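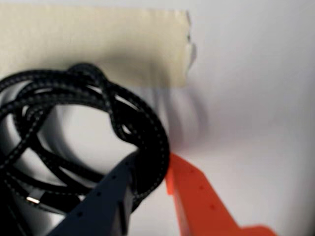

Figure 1. Braided cable in a loose coil, with masking tape on the work surface.

Unit 2: Coiling, Tying and Labeling Cables

These notes go with the bench session. Read them before you come in, and bring a marker with a fine tip. The session was first written by Pentti Juntunen and has been revised by Bláthnaid Costello, who teaches it now.

Why cables fail

Most of the dead cables in our return bin have nothing wrong in the middle. The break is within a hand's width of the connector, where the conductors have been bent back and forth in the same place. Tight wrapping does this. So does pulling a cable out of a socket by the cord.

A braided sheath protects against scuffing. It does not stop the wires inside from being kinked, and it can hide a kink that would show on a plain rubber jacket. Run the whole length through your fingers before you coil it. A hard spot or a flat spot means the cable goes in the return bin with a note.

Coiling

Start at one connector and leave a short tail. Make the first loop about as wide as your open hand. Let the cable fall the way it wants to and match the loops to each other in size. Cables that have been wound around an elbow for years will fight you – lay them out straight on the floor and roll the twist out toward the free end.

For anything longer than an arm span, use over-under coiling. The first loop goes on in the normal way. For the second, turn your wrist so that the loop goes on from behind. Keep alternating. A cable coiled like this can be thrown out straight with no twists. The common mistake is to let a connector slip through the middle of the coil, and then every under loop becomes a knot.

Look at the top of the coil in Figure 1, where one loop twists over another. Crossings like that should be opened out before the coil is tied. Pull on them and they tighten. Lift the upper loop, turn it back, and work toward the nearer end.

Tying

Use the hook-and-loop straps from the Plukstead tray. One strap is enough for a short cable. Wire ties are not to be used on braided cable, as they bite into the sheath. Do not use the cable's own tail as a tie.

Tape

Masking tape is for labels and for marking places on the bench. It is weak and made of paper, and it leaves glue behind if it stays on too long. Tear it by hand if you like. A ragged end does no harm on a bench mark, but cut the ends square for a label or the corner will lift and catch.

Fold the label around the cable so the sticky faces meet and form a flag. Write on the flag before you fold it. Each flag carries:
Connector type at each end
Length
Your initials

The Trivix shelf takes data cables and the Samarakoon shelf takes power leads. If you can't tell which you have, leave it unlabeled and ask.

Bench exercise

Work in pairs. Each pair takes 5 mixed cables from the crate, checks them, coils them and labels them. Swap with another pair and throw out each other's long cables to see whether they run clean. Write down which ones snagged and where. Florian Moulin will collect the sheets at the end.

Next unit: strain relief and replacing a connector.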